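Subject: Re: [Furside-house] Laundry on the beds, and which sheets to buy
Date: 2 June 2018

On the sheet question, I wrote:

> We need to replace the sheets in the upstairs rooms before the next
> group moves in. The old fitted ones have lost their elastic and come
> off the corners every night. Does anyone object to plain flat sheets
> in one color for all the rooms? Also, can we please agree on where
> the clean laundry gets sorted? I keep finding it on the landing.

Thanks for the replies. Most of you answered the first part and skipped the second, so I'll take them in order.

**Sheets**

Nobody objected to one color. Gray got the most support, so gray it is. I ordered two sets from Pacheco to try before we buy for the whole house. They are flat sheets, cut large, and they hang well down over the side and the foot of the big bed. I had planned to tuck them in at the foot but left the first one hanging, and I think it's fine that way. If you want yours tucked, tuck it.

They do wrinkle. The package says to take them out of the dryer while they are still a little damp and spread them on the bed right away. I tried it both ways. The one I spread out damp had shallow wrinkles in the middle and some deeper creases down near the foot. The one I left in the dryer until morning had fold lines all over it and I ended up washing it again. I am not going to iron sheets for this house and I don't expect anyone else to.

Cost came to 70 dollars for the two sets, with shipping. Somebody asked whether Evunance has them for less. They do, but only in white, and we have been through white already. If you have a strong feeling about white, reply to the list before I put in the full order.

**Pillows**

Pillowcases are separate. The big bed keeps its two gray-green ones, which go well enough with the gray. Please lay the pillows flat at the head end, side by side, when you change the bed. Standing them up against the wall is how one of them got the mark on it last November.

**Sorting the laundry**

The landing is out. It's narrow and people come up the stairs carrying things. My proposal is that we sort on the big bed, which is the only flat surface upstairs with enough room. Make the bed first, then bring the basket in and set it up at a corner by the side you are standing on, so the rest of the mattress is free for piles.
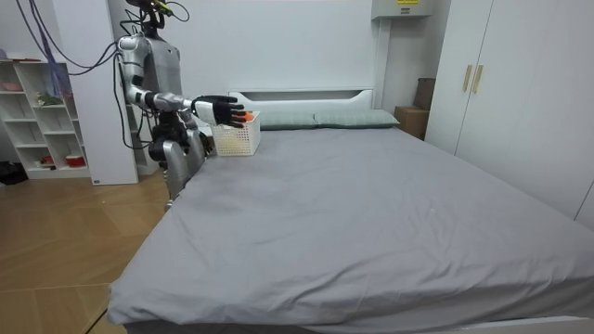 Use the white plastic basket with the holes in the sides for clean things only. The dirty wash goes down in the bags. We mixed the two up in the spring and I rewashed a full load of towels that had been clean.

The order I use is: towels first, then bedding, then clothes, then whatever is left at the bottom. Three piles is plenty. Anything small or brightly colored that doesn't belong with the rest stays in the basket until the end, so it doesn't get folded into a sheet and disappear for a month. Check the basket again before you carry it away.

When you finish, the bed should be clear. Pull the sheet straight again, especially down at the foot, where it bunches up from people leaning on it. Don't leave piles overnight. Whoever is sleeping in that room should not have to move other people's towels at eleven at night.

**Other things that came up**

- The bed frame has been touched up in white and can be wiped with a wet cloth. Please don't use the scrubbing powder on it.
- Somebody asked about a second basket. I looked at the Prornmont one that was linked. It has solid sides, and the last basket we had like that made the towels smell. I would sooner get another one with holes.
- Lost socks are in the shoe box on the shelf by the linen closet. I empty it at the end of every month.

**What I need from you**

Tell me whether you want one spare sheet per bed or two. One is cheaper but means you can't skip a wash. Two means we need to clear another shelf in the linen closet, and right now that shelf is full of curtains that belong to the downstairs rooms. If they're yours, please come and get them.

I'll send the full order once I have an answer from each room. If you don't reply I will put you down for one.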